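Mornach bringt Bandecho als Bodenpedal zurück

Februar 2022

Mornach erweitert sein Programm um ein Echopedal. Das Plovden bildet den Klang eines Bandechos aus den frühen siebziger Jahren nach und ist ab Mai im Fachhandel erhältlich. Der Hersteller baut das Gerät in seiner Werkstatt in Claltemen, wo auch die bisherigen Verzerrer und Vorverstärker der Marke entstehen.

Als Vorlage diente das Cassim, ein Tischgerät mit Endlosband und Röhrenvorstufe, das nur wenige Jahre gebaut wurde und heute selten in spielbereitem Zustand angeboten wird. Gut erhaltene Exemplare wechseln meist unter Sammlern den Besitzer, Ersatzbänder und Tonköpfe sind schwer zu bekommen. Mornach hat nach eigenen Angaben zwei Originale vermessen und den Frequenzgang beider Geräte verglichen. Weil sie sich im Höhenabfall deutlich unterschieden, lassen sich nun beide Varianten über einen Schalter an der Rückseite anwählen.

Der Signalweg ist durchgehend analog aufgebaut. Die Verzögerung übernehmen Eimerkettenspeicher, die maximale Verzögerungszeit liegt bei 482 Millisekunden. Damit bleibt das Pedal hinter vielen digitalen Geräten zurück, entspricht aber dem Bereich, in dem auch das Vorbild arbeitete. Die Wiederholungen werden mit jedem Durchgang dunkler und etwas rauer. Bei weit aufgedrehtem Feedback gerät das Plovden in Selbstoszillation, die Tonhöhe lässt sich dann wie beim Original über den Zeitregler verschieben.

Auf der Oberseite sitzen vier Regler für Zeit, Wiederholungen, Mischverhältnis und Gleichlauf. Letzterer bestimmt, wie stark die Tonhöhe der Echos schwankt. In der Nullstellung ist die Modulation abgeschaltet, am rechten Anschlag klingt das Gerät nach einem Band, das dringend gewartet werden müsste. Dazwischen liegt ein recht breiter Bereich, der sich für Arpeggien und saubere Akkorde eignet. Zwei Fußschalter aktivieren den Effekt und die Tempoeingabe.
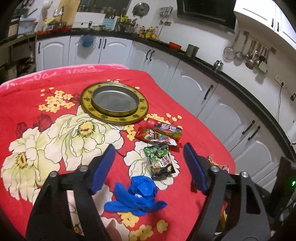

Küchentisch mit roter Blumendecke, im Hintergrund weiße Unterschränke.

Neu gegenüber dem historischen Gerät ist der zuschaltbare Vorverstärker. Er hebt den Pegel auch dann an, wenn kein Echo zu hören ist, und färbt das Signal in den unteren Mitten. Viele Gitarristen nutzten das Cassim seinerzeit vor allem wegen dieser Stufe und ließen das Band dabei stehen. Beim Plovden kann die Vorstufe getrennt vom Echo geschaltet werden, allerdings nur über einen externen Taster. Die passende Buchse befindet sich an der Stirnseite, ein Taster gehört nicht zum Lieferumfang.

Ebenfalls an der Stirnseite liegen Eingang, Ausgang, Netzbuchse und ein Anschluss für ein Expressionspedal. Dieses steuert wahlweise die Verzögerungszeit oder die Wiederholungen. Einen Stereoausgang gibt es nicht. Wer die Echos über einen zweiten Verstärker ausgeben möchte, kann den Anschluss für den Direktklang verwenden und das Mischverhältnis auf Anschlag stellen.

Das Gehäuse besteht aus gefaltetem Stahlblech und ist in Graugrün oder Elfenbein lackiert. Die Beschriftung orientiert sich an der Frontplatte des Originals, die Drehknöpfe stammen aus laufender Produktion. Zur Stromversorgung dient ein Netzteil mit 9 Volt Gleichspannung, die Stromaufnahme gibt Mornach mit 300 Milliampere an. Batteriebetrieb ist nicht möglich. Bei Mehrfachnetzteilen sollte deshalb vor dem Anschluss geprüft werden, ob der gewählte Ausgang genügend Strom liefert. Das Netzteil liegt dem Pedal bei.

Zwischen gepuffertem und echtem Bypass wird mit einem kleinen Schiebeschalter im Inneren gewechselt. Im gepufferten Betrieb klingen die Wiederholungen nach dem Ausschalten des Effekts aus, bei echtem Bypass brechen sie sofort ab. Ab Werk ist der gepufferte Modus eingestellt. Zum Umstellen muss die Bodenplatte abgenommen werden, die Garantie bleibt davon unberührt. Zwei weitere Trimmer auf der Platine regeln den Takt der Eimerkettenspeicher und sollen laut Anleitung nicht verstellt werden.

Die erste Serie umfasst 400 Stück, jeweils mit Seriennummer auf der Bodenplatte. Eine zweite Auflage ist geplant, einen Termin dafür nennt der Hersteller noch nicht. Grund sind die Lieferzeiten bei den Speicherbausteinen, die sich zuletzt verlängert haben. Vorbestellungen nehmen die Händler ab sofort entgegen, ausgeliefert wird in der Reihenfolge des Eingangs. Den Verkaufspreis will Mornach zum Verkaufsstart bekannt geben.

Die Garantie beträgt 2 Jahre. Reparaturen werden in Claltemen ausgeführt, auch nach Ablauf dieser Frist. Einen Schaltplan veröffentlicht das Unternehmen nicht, stellt ihn Servicebetrieben aber auf Anfrage zur Verfügung.

Klangbeispiele mit Gitarre, Bass und elektrischem Klavier sollen noch vor der Auslieferung auf der Internetseite des Herstellers erscheinen. Aufgenommen wurden sie mit beiden Stellungen des Höhenschalters, jeweils mit und ohne Vorverstärker. Die Bedienungsanleitung steht dort bereits auf Deutsch und Englisch zum Herunterladen bereit.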